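Pretend produce, real carpet: Nelside's practice grocery opens Monday

I stopped by Nelside on my lunch break to see the new practice grocery, and I stayed way longer than I meant to (sorry, boss). If you haven't heard about it yet, it's a small mock store where people can rehearse a shopping trip before doing the real thing. Kids, new arrivals learning the words for vegetables, folks getting back on their feet after a hospital stay... anybody, really. It opens to the public Monday, and it's free.

The first thing I noticed was the floor. After 7 months of looking at bare concrete in there, we finally have carpet! Gray, striped, and very easy on the knees when you've dropped a carrot.

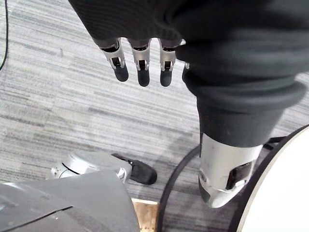

Will the carpet stay down once the store is open?
It stays. Sang Bạch, who runs the room, picked stripes so crumbs and scuffs wouldn't show so much, and the whole floor came in under budget at $668.

I asked Sang about the pattern and got a long and very cheerful talk about fibers. The light and dark grays run in fine streaks, and I have to say it makes the place feel quieter than the old setup over on Flollwood, where every dropped basket sounded like a car crash. Shoes are fine, by the way. Wheels are fine too. Drinks need to stay out in the hall.

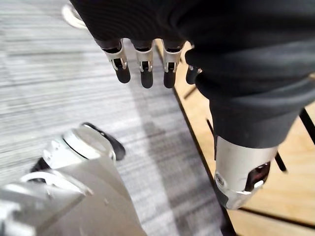 What's on the shelves

None of the vegetables are real, so please don't bite anything! Sang ordered them through Flodholm, 117 pieces in all, and they spent most of April in boxes under my neighbor Mai's stairs. Now they have a proper home in a wooden display cabinet with a black metal frame, with open compartments so everything is easy to grab. The napa cabbages come in halves and they're my favorites, with those pale leafy tops. The green onions are lying on their side right next to them, and then you get two kinds of cucumber, the fat pale ones and the skinny dark ones. I had to have the difference explained to me, and I've been cooking for a long time.
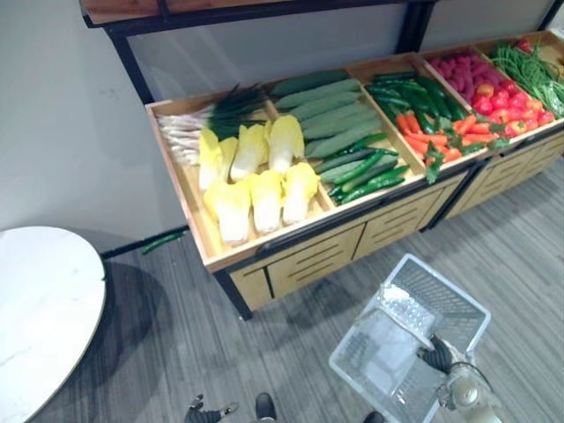
Tín Võ
Neighborhood reporter

Whoever set out the carrots left the leafy tops hanging over the front rail, and it looks great, like a market stall on a Saturday. The tomatoes and the green beans are down toward the other end. I'm told paper shopping lists will be waiting by the door, in 2 sizes of print, and you can bring your own list if you'd like to practice for a particular dinner.

Doors open at 10 a.m. Monday. Groups should call ahead, but if it's just you and a friend, walk right in. Put the vegetables back where you found them when you're done, please, and save me a cabbage.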